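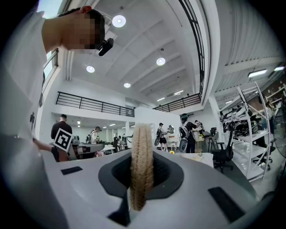
Ojeda

Support > Table and Display > Oltis > Rope round sheds and lifts at the outer end

Opened: 17th April
Bought from: Goreo
Used at: Dratthorpe
Status: closed by customer

Problem

The Oltis rope round, beige, leaves short fibres on the tablecloth and the outer end of the rope will not stay down. I set it out flat and by the next morning the last turn has come away from the one inside it. The fibres show most on the pink parts of the cloth. They don't brush off with a hand and a damp sponge pushes them further in.

The wheel wrapped in twine came in the same order and doesn't shed at all, so I don't think it's the way we store things. Both were kept on the same shelf in the same carton.

Setup

Rope round on the right of the table, wooden box left of centre, artificial sunflower on the lid of the box. Tablecloth underneath is the pink and beige one with the faint checks and the white writing across the middle. There is no mat or tray under the rope. The table is in a large workshop with the vanity table and the plant table further back. People walk past it all day, so there is some draught, but not enough to move a rope.

Weight of the round on kitchen scales is 400 g.

Tried so far

1. Shook it out outside. A lot came off the first time and less the second. Still shedding on the cloth next day.

2. Vacuumed it with the soft brush, both sides. Better on top. The underside caught in the brush and pulled up a loop, which I worked back in with a blunt needle. I would not do the underside again.

3. Put 5 pins through the outer turn from the side. Held overnight, then one pin worked out and I found it on the cloth. Took them all out. Not a good idea on a table people put their hands on.

4. Turned the whole thing over. The outer end then lifted more, so it went back the way it was.

5. Lint roller on the cloth. Gets most of the fibres off but leaves the ones caught in the weave.

Reply from Goreo support

Some shedding is normal with new rope. Please wind the round in the direction it was packed and leave it under an even weight. If the end still lifts, check that the rope has not been wound back on itself with a twist in it. Do not wash the round or iron it directly.

Customer update

It did have a twist in it. When I took the coil apart to look, there was half a turn in the rope a short way in from the end, and another nearer the middle. I think it got there when it was first unpacked and wound up again in a hurry.
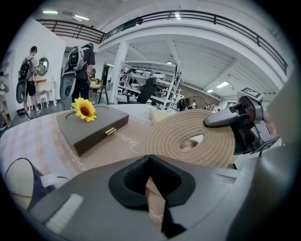
I laid the rope out straight along the floor and rolled it between my palms from one end until the twist ran out at the other, then wound it again from the centre, keeping each turn tight against the last. I put a board over it with two large books on top and left it for two days.

The end stays down now. I did also put one stitch through it in beige thread, on the underside. That might not have been needed but I had the needle out.

The box was part of the trouble as well. We had been keeping it on top of the rope with the flower on the lid, and each time anyone opened the brass latch the box slid a little and dragged the top of the coil with it. The box now has its own place on the cloth. The latch still needs a push before it catches. That was the case when we got it and I'm not raising it here.

Shedding

Still a little. I hung the rope over a rail and went down the full length with a dry cotton cloth wrapped round it, pulling in one direction only. Going back the other way raises the fibres again. The cotton cloth was full of bits by the end and had to be thrown away.

For the tablecloth, the thing that worked was a rubber washing-up glove, dry, stroked across the cloth towards me. The fibres roll up into a line and can be picked off. After that it went through the wash inside out at 600 spin. The white writing has come out clean.

Question for support

Is there a backing that can be put on the round without it showing at the edge? I tried a piece of felt cut to size but it made the middle sit high.

Reply from Goreo support

We do not sell a backing for the Oltis round. Thin non-slip shelf liner, cut a little smaller than the rope on all sides, should work on a cloth. Please do not glue it.

Customer update

Shelf liner cut and placed under the coil. The round has been on the table for 13 days with no movement and the end is still flat. I go over the cloth with the glove when I change the table and there is very little on it. Refund not wanted. Please close.

This site uses cookies to keep you signed in and to remember your open tickets. Accept all | Manage settings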